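Stop Judging Grippers by Their Motors

Most comparisons start with force and speed. I think pads should come first. We tried the Sodard and Jorno hand-held grippers for 30 days, and the pads decided nearly every result.

Dust builds up on the black faces — you can see specks after ordinary use — and a review should say so. 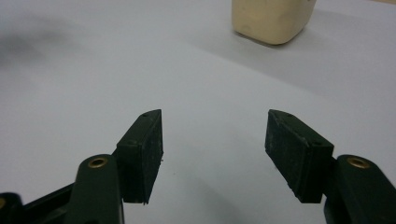

What I would test instead

Run 200 picks without cleaning, wipe the pads, then run 200 more. Publish both numbers. Helmi Kauppinen disagrees and wants fresh pads every time.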